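The Green Bedspread

Part One: Everything Out

My sister was leaving for Zivness on the noon bus, and at seven in the morning not one thing of hers was packed. I couldn't have been happier. I love a bed covered in laundry! I love the whole mess of it, the sleeves going everywhere, the sock that has crawled inside a pillowcase and ridden through the wash like a stowaway.

"You're humming," she said from the hall.

"I'm working."

"You're humming while you hold my pajamas."

We had the curtain pulled back and the light was coming in over the toys on the windowsill, which had lived there so long that neither of us saw them anymore. The gray plush one with the round face was in his corner, where the bed meets the wall. His name is Gakik. He came from the Čierny fair when I was five and she was eight, and we had fought over him so hard that our mother gave him a corner of his own and said he belonged to the bed.

The bedspread was the mint-green one. Our grandmother used to say you could only fold properly on green, and I believed it completely until I was 14, and then I stopped believing it and kept doing it anyway. White shows up on it so beautifully. You lay a white shirt down and there it is, every crease, like a map of somewhere you might want to go.

"Blankets by the headboard," I called. "Clothes in the middle. Anything you're not sure about goes on the side by the quilt."

"I'm not sure about any of it."

"Then start with the stripes!"

She spread the striped shirt out herself, collar toward the pillows, and smoothed it with the flat of her hand, and then stood there. I knew that look. She'd worn it at her first day at the mill office and at the dentist and once in front of a very large horse.

"Two hundred thirty-five miles," she said.

"235 miles of scenery. Hand me the white one."

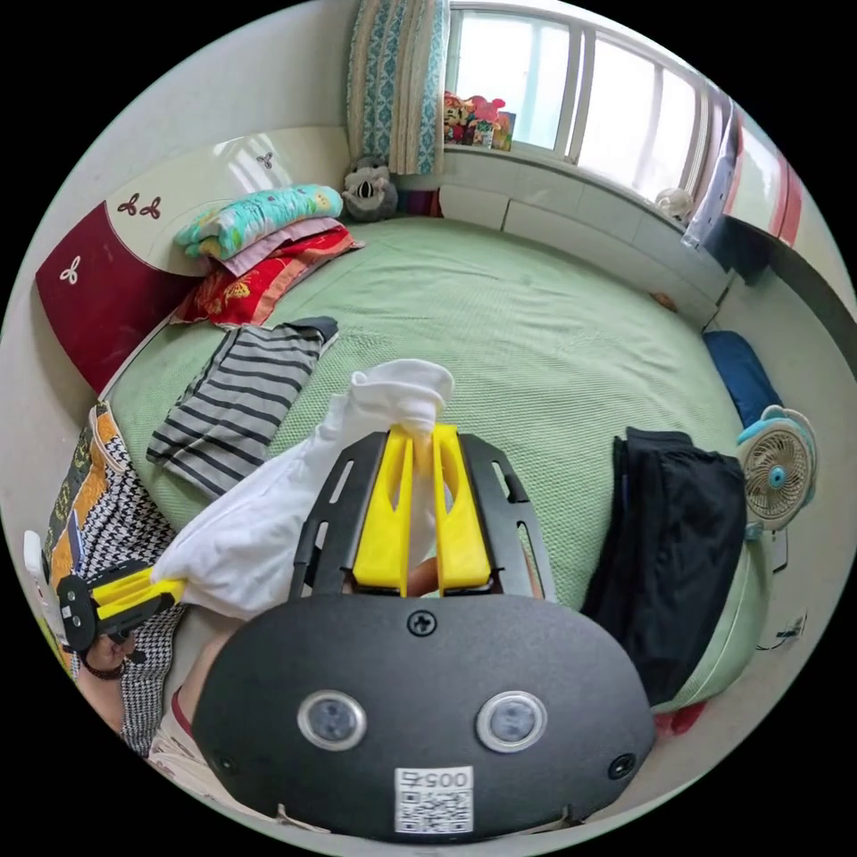
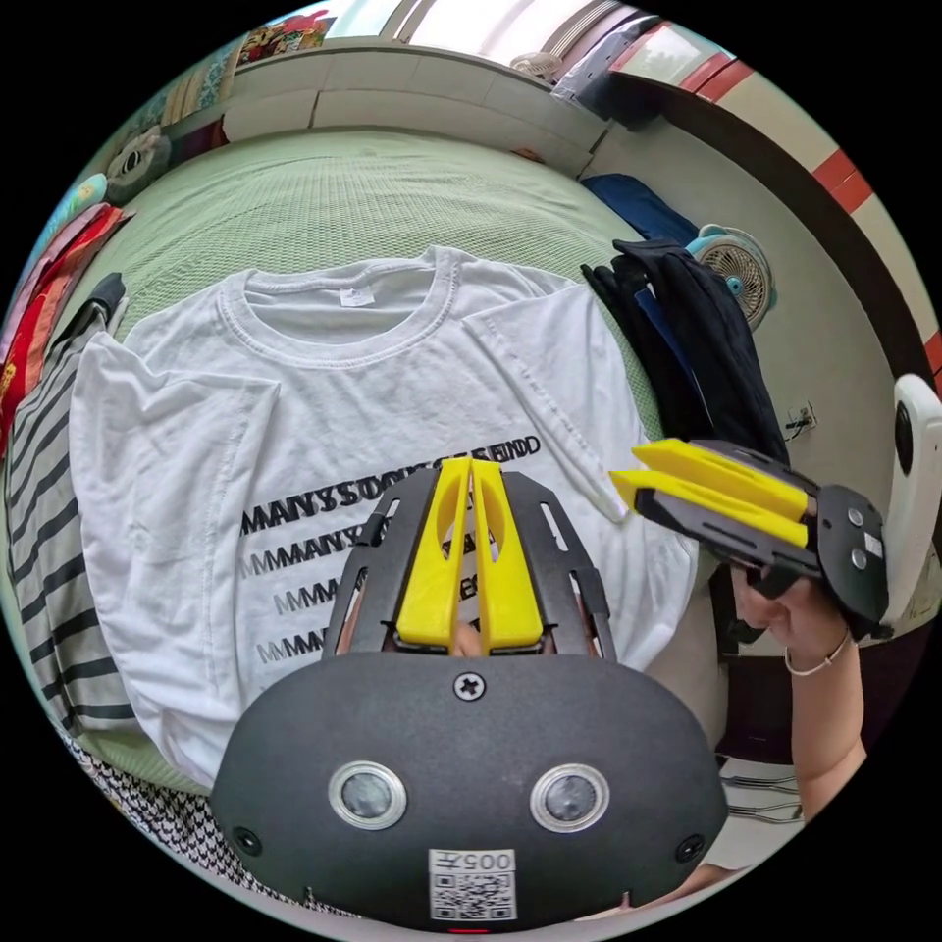 Part Two: The Many Shirt

We called it the Many shirt on account of the word going down the front in black capitals, over and over, fainter and fainter, as if somebody had yelled it into a well. She'd bought it at Flolus, in the basement where they sell clothes by weight, and for a whole summer she wore it until it could practically stand up by itself.

"I'm leaving that one for you," she said.

"You are not."

"It's too big for me. It was always too big for me."

"It's supposed to be big! It has a lot to say!"

That got a laugh out of her, finally, a real one with the snort in it. She sat down on the edge of the bed, right on the houndstooth quilt, and put her forehead on her knees for a minute. I kept folding. One sleeve in, then the other, then the bottom up to the collar, so the letters went under and only plain white was left on top.

"What if the room is awful?" she said into her knees.

"Then you'll write and tell me how awful. I want to hear about the wallpaper. I want to hear about the tap."

"What if the work is awful?"

"They're paying you to look after plants, you goof. Up to 300 orchids! In one greenhouse! You'd have done it for free when we were kids."

She thought about that. She got up and took the turquoise blanket off the pile at the head of the bed, the one with the cartoon on it, and held it against her chest.

"Is this ridiculous?"

"It's a terrific blanket. Take it."

So it went in the suitcase, and the striped shirt went in on top of it, and then the sweaters, and the good shoes wrapped in a towel. We sat on the lid together to get it shut, bouncing a little, the way we used to in that same room when the bed was a ship. She went to wash her face. I opened the suitcase again, very quietly, and slid the Many shirt in under the sweaters, and got it closed by kneeling on it.

The number 31 was early. She found a seat on our side and pushed the window down.

"I put it back," she yelled. "Look behind Gakik!"

I ran all the way home.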